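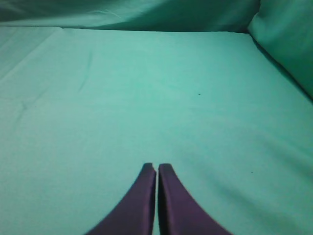 Two dark purple fingers, nearly touching.

Opinion | Everyday Life

How Did We Do?

By Naa Odoi
2020-05-17

I bought a rubber washer for the kitchen tap. It cost less than a stamp. By dinner the store had written to ask how likely I was, on a scale from zero to ten, to recommend my washer experience to friends and family.

I tried to take the question seriously. I went through my friends one by one and could not think of any who had ever come to me about washers. My family has never sought my views on plumbing and would be alarmed to receive them. So the true answer was zero, but zero looked like an accusation. The young man at the counter had found the right size in a drawer on his first try. He deserved better than to be dragged into my failure to have the kind of friends who discuss washers. I gave him an 8.

A second email came the next day. They were sorry to hear that something had fallen short of perfect, and would I tell them what it was?

I know how this works, because I used to be on the other end of it. For one winter I answered phones at Dastora, a mail-order company that sold curtains and, for reasons lost to history, fishing stools. After each call the customer was invited to press a number. Our supervisor printed out the results and pinned them up by the coat hooks. A top score counted as a top score. Anything lower counted as a problem with your attitude. There was a woman two desks down who got a 2 from a man whose curtains had arrived in the wrong green, and she had to sit through an afternoon of coaching on warmth. She was the warmest person in the building. The curtains stayed green.

What the rest of us learned from this was to beg. "If you were happy with my service today, I'd really appreciate a ten." You have heard some version of it, probably from a driver or a person fitting your dishwasher, delivered in a low voice while looking at the floor. I said it myself, dozens of times a day, to strangers who had called about hems. They were generous, mostly. They gave me tens the way you give a coin to a kid with a trumpet, so that everybody can stop.

So the numbers come in high, and the company puts them in an ad. I bank with Utance, whose customers are overwhelmingly delighted, according to Utance. I was one of the delighted ones. I pressed five stars while on hold, on the theory that it might move me up the line.

The habit has spread well past shopping. My dentist wants stars. The airport restroom had a panel with smiling and frowning faces on it, and I stood there with wet hands feeling that I ought to have formed an opinion. Didon, the app that reminds me to water my plants, stops me on my way to watering them to ask if I am enjoying Didon. There are two buttons, "Yes!" and "Ask me later." I have been asked later since November.

I don't think the people who send these things are wicked. I think somebody in an office wants to know how it's going, which is a decent thing to want, and a survey lets them want it without leaving the office. My quarrel is with the unpaid homework, and also with what it does to the small pleasure of things being fine. Most purchases are fine. The bread is fine. You eat it and go on with your evening. Once you've been asked to rank the bread, you start chewing like a judge.

There is a shoe repair place near me called Gál, after the owner, who has reattached the same heel for me three times. He has never asked how he did. He puts the shoe on the counter, and I turn it over and say "Oh, good," and he says "Wear the other one down more evenly." As feedback goes, I notice that it runs entirely in one direction, and that it was useful. I do walk crooked.

I never answered the hardware store's second email, so this week they sent a third. It said my opinion mattered and that completing the form would enter me in a drawing for a $1000 gift card. I've started filling it in. That would be a lot of washers, and I've already changed the 8 to a ten.

Contact the opinion desk | © 2020 All rights reserved | Back to top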